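Keeping a Household Injury File (What I Learned From One Bad Stair)

Posted February 2026

I fell down the back steps of our rental in December. The building went up in 1974 and I think the handrail did too, and it came away from the wall in my hand. Broken wrist, two cracked teeth, one very expensive casserole dish. I'd never made an injury claim in my life, and I spent the first couple of weeks doing it all wrong, so these are the household habits I wish I'd had going in. I'm not a lawyer! I just own a lot of folders now.

Start with one box

Pick a box with a lid, write the date of the accident on it, and throw everything in there. Pharmacy receipts, the ER wristband, parking stubs from the hospital garage, the envelope the landlord's letter came in (the postmark can matter). Don't sort yet. I tried to sort on day one, one-handed and on painkillers, and ended up with the X-ray bill filed under "car."

Keep the box somewhere you walk past every day. Mine lives in the bedroom, where I empty my pockets at night. 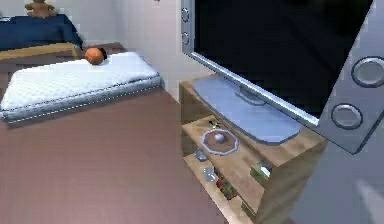

Mattress on the floor, teddy bear on the bed.

Keep the shoes

Whatever you were wearing, leave it alone. Don't wash it, don't patch it, don't scrub the soles. Put shoes in a paper grocery bag and clothes in another one, fold the top over and write on the outside. I'd already run my slippers through the washer when Remigiusz Walczak, the attorney I ended up with, asked about the tread. He was nice about it, but there was a long pause on the phone.

Same goes for the broken thing, if it belongs to you. A snapped stool or a split ladder rung goes in the closet and stays out of the trash until somebody who knows better says you can toss it. If it belongs to the landlord, take lots of pictures before it gets fixed — and it will get fixed fast, believe me. Our rail at Plutholm Court had been loose for a year and there was a shiny new bracket on it the morning after I called.
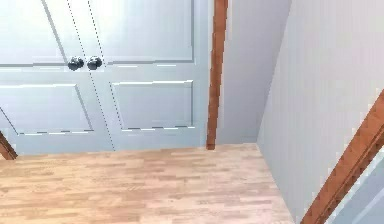

Lay a ruler or a tape measure next to the damage when you take those pictures. Take a couple from far back too, so a stranger can tell where the spot is. Then email the whole batch to yourself the same day. I like email for this, it's easy to search and it puts a date on everything.

A pain diary that you'll stick with

I bought a pretty journal and wrote in it twice. What worked was a cheap wall calendar and a pen on a string. One line a day, tops. "Couldn't open the peanut butter." "Slept three hours." "Missed Dad's birthday dinner." Write down the dull stuff, and the good days too, or the whole thing reads like you made it up in one sitting.

Mine has 60 lines on it so far and I can tell you exactly when I went back to tying my own shoes, which I would have sworn was two weeks earlier.

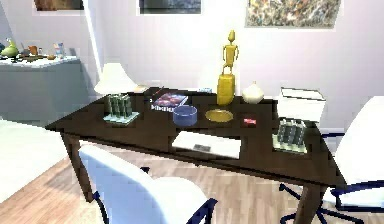

Phone calls get a page of their own. Name, date, time, what they said, what they promised. I keep a legal pad by the charger and start a fresh sheet for each call, so I can pull one out without tearing up the rest. When the insurance adjuster calls, it's fine to say you'll call back once you've had a chance to talk to someone. I gave a chirpy little "oh, I'm okay!" on the very first call and have been hearing about it ever since.

Add up the small money

Rides, ice packs, takeout because you can't chop an onion, the neighbor's kid shoveling your walk. Get a receipt, or write a note on the spot and have the kid's mom sign it. I figured mine would come to lunch money. It was $866 when I finally sat down with a calculator.

Thermal paper fades, by the way! Copy those receipts the week you get them, and keep the originals out of the sun.

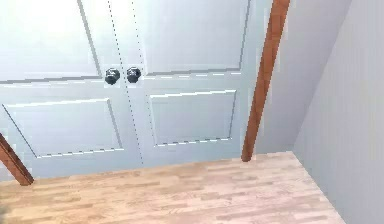 Tell the landlord in writing, even if you've already told them in the hallway. Mine was two sentences long: what happened, where and when. Skip the apologies and the guessing about whose fault it was. Keep a copy, and send it in a way that gets you proof it arrived.

And ask a lawyer about deadlines early. They vary a lot by state, and they can be shorter if a city or a county owns the building. Mrs. Obradović downstairs waited on hers until her knee felt better, and by then she was out of time.

Next week I'm back to stain removal. Somebody asked about turmeric on grout and I have opinions.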